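Accueil | Catalogue | Services | Assistance | Contact

Entretien des plateaux et surfaces en bois : questions fréquentes

Cette page regroupe les demandes adressées le plus souvent au service technique de Ginstead au sujet des plateaux de table, plans de travail et tablettes. Sauf mention contraire, les réponses valent pour un usage intérieur.

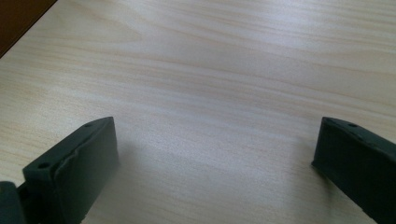 Les références de finition figurent sur l'étiquette collée sous le plateau. Munissez-vous de cette référence avant toute commande de produit d'entretien.

Comment savoir si mon plateau est huilé, verni ou mélaminé ?

Consultez d'abord l'étiquette : la lettre H désigne une finition huilée, V un vernis, M un décor mélaminé. Si l'étiquette manque, déposez une goutte d'eau sur une zone peu visible et attendez dix minutes. Sur un bois huilé dont la protection est usée, la goutte s'étale et fonce légèrement la surface. Sur un vernis intact ou un mélaminé, elle reste en perle. Pour distinguer ces deux derniers, examinez le chant et la face inférieure : dans le bois massif, les fibres se prolongent en bout ; dans un panneau décor, le dessin s'arrête à la bande de chant.

Quel nettoyage courant recommandez-vous ?

Un chiffon en microfibre humide et bien essoré, puis un essuyage à sec dans le sens du fil. Pour les salissures grasses, ajoutez quelques gouttes de savon neutre. Sont à proscrire sur toutes les finitions : poudres abrasives, éponges à face verte, acétone, eau de Javel, nettoyeurs vapeur. L'alcool ménager est toléré sur le mélaminé, mais il matifie les vernis à l'eau.

À quelle fréquence faut-il huiler un plateau ?

Deux applications à 24 heures d'intervalle à la mise en service, une troisième au bout d'un mois, puis une ou deux par an selon l'usage. Autour d'un évier, comptez une application par trimestre. L'huile Hundulora 308 convient à la plupart des essences claires. Pour les bois foncés, prenez la version teintée ; la version incolore y laisse parfois un voile.

Quelle est la procédure d'application ?

Poncez légèrement au grain 180, puis 240, toujours dans le sens du fil. Dépoussiérez à l'aspirateur, puis au chiffon. Appliquez l'huile en couche mince, laissez pénétrer quinze minutes, essuyez tout l'excédent. Une huile laissée en surépaisseur reste collante pendant plusieurs jours et doit être reprise à l'essence de térébenthine. Temps de séchage hors poussière : 8 heures à 20 °C. Usage normal après 72 heures.

Attention : les chiffons imprégnés d'huile siccative peuvent s'enflammer spontanément. Étalez-les à plat à l'extérieur jusqu'à séchage complet ou immergez-les dans l'eau avant de les jeter.

Une tache d'eau blanche est apparue sur le vernis. Est-elle définitive ?

Pas nécessairement. Une auréole blanche indique de l'humidité piégée dans le film. Laissez sécher 48 heures, sans source de chaleur directe. Si la marque persiste, passez une pâte à polir fine avec un chiffon de coton. Une tache noire signale en revanche que l'eau a atteint le bois et réagi avec ses tanins ou avec un objet ferreux. Il faut alors poncer à nu et traiter à l'acide oxalique dilué, opération que nous conseillons de confier à un atelier.

Peut-on poncer un plateau plaqué ?

Avec beaucoup de réserve. L'épaisseur du placage est de 0,6 mm sur les gammes courantes et de 0,9 mm sur la gamme Trarenora. Un égrenage manuel au grain 240 est possible. La ponceuse à bande est exclue, la ponceuse excentrique déconseillée à moins de cinq centimètres des chants. Un mélaminé ne se ponce pas.

Mon plateau s'est cintré. Que faire ?

Un cintrage provient presque toujours d'un écart d'humidité entre les deux faces. Vérifiez que la face inférieure a reçu la même finition que la face supérieure et qu'aucun radiateur ne se trouve dessous. Maintenez l'hygrométrie de la pièce entre 45 et 60 %. Une flèche inférieure à 2 mm par mètre entre dans les tolérances. Les fixations doivent passer par des trous oblongs ; des vis serrées dans des trous ronds empêchent le retrait et provoquent des fentes.

Quelle température le plateau supporte-t-il ?

Employez un dessous-de-plat dans tous les cas. Le mélaminé résiste brièvement à 120 °C, le vernis marque dès 70 °C, l'huile supporte mieux la chaleur mais pas le contact d'une casserole sortie du feu.

Les griffures sont-elles couvertes par la garantie ?

Non. La garantie couvre le décollement des chants, les défauts de collage et les fentes traversantes. Elle exclut l'usure de surface, les variations de teinte dues à la lumière et les dégâts consécutifs à un produit non compatible.

Où trouver les bâtons de cire de retouche ?

Le nuancier Brandes comporte 92 teintes, vendues à l'unité. Relevez la teinte à la lumière du jour et choisissez, en cas d'hésitation, la plus claire. Les commandes passées le samedi sont préparées le premier jour ouvré suivant.

Imprimer cette page | Envoyer par e-mail

Articles liés
Choisir un grain abrasif
Fixer un plateau massif sur un piétement métallique
Huile, cire ou vernis : tableau comparatif
Remplacer une bande de chant
Fiche technique Hundulora 308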